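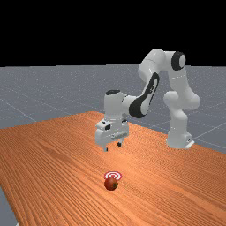
Robot Applications, Unit 6: Reviewing a simulation package before you buy
Instructor: Grigoris Vrettos
Handout for Thursday, March 19, 2020

Reading for this unit: the Trotley user guide, chapters on scene setup and camera views. Bring your notes from Unit 5 on parallel-jaw grippers.

1. Why this product

Trotley is a desktop simulation package sold by Tonness. It lets you place an arm on a table, add objects, write a motion program and run it without touching hardware. We are looking at it because the lab at Stellodthorpe has to choose a package for the second-year course, and because it is a fair example of what small training labs are being offered at this price. The other candidate is from Lammers and is covered in Unit 7.

You are not being asked to like or dislike the product. You are being asked to write a review that another lab could use.

2. What is in the package

The seat license covers one computer. A lab pack covers 10 computers and costs less per seat. Both include the scene editor, the program editor, the physics engine and a library of 258 objects. The library is uneven. Fruit, boxes and markers are well covered. Fasteners and cable are thin, and there is no cloth.

Support is by email only. We sent 3 questions during the trial and got a useful answer to each, though one took most of a week.

3. The practice task

All exercises in this unit use the same starter scene: an arm at a wooden table, one apple, and one round target in red and white rings. The task is to pick up the apple, carry it to the target and set it down with its center over the bullseye. The program has four stages:

Approach – move the open gripper to a point above the apple.
Grasp – lower, close the fingers, check the finger gap.
Carry – lift, move sideways to the target, hold the wrist level.
Place – lower, open, retreat straight up.

Most student errors are in the approach. If the gripper comes down off center, one finger meets the apple first and pushes it. In the simulator the apple will then roll, and the stored grasp point is no longer any good. Read the object position again before every attempt. Do not copy it from an earlier run.

4. Camera views

The package gives you a free outside view and a hand view. Use the outside view to check arm posture and clearance. Use the hand view for alignment. You can save either one with the run log, and you will need both for the report.

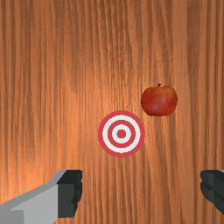 Figure 2. Hand view, fingers open. Apple to the upper right of the target.

In the hand view, the direction you read as "up" depends on how the wrist is turned. It is not a fixed table direction. Before you correct an offset by eye, look up the wrist angle in the status panel and work out which table axis you are going to move along. A correction made along the wrong axis is the second most common error in this exercise.

The view also gives a poor sense of height. Take height from the numbers in the panel.

5. Points to cover in the review

Setup. How long did it take from installing the program to the first run? Note any step where the guide and the menus disagree. (The guide still shows the old gripper menu in two places.)

Contact behavior. Does the apple slip, jump or sink into the fingers when they close? Try slow and fast closing speeds and report both.

Repeatability. Run your finished program 51 times with the batch tool, using the same start position. Give the number of placements where the apple ended up touching the bullseye. Repeat with the random start option switched on.

Appearance. Table texture and lighting are basic. Say whether this matters for the work you would do with it. For motion exercises it probably does not – for training a vision system it might.

Cost. Use the price sheet handed out in class. Compare the lab pack with single seats for a class of your own size.

6. What to hand in

One review, two pages at most, plus your program file and the batch log. Include one outside view and one hand view from the same run, each with a figure number and a caption. State the version of Trotley you used. Reviews are due the first week of April, before we start on the Lammers package.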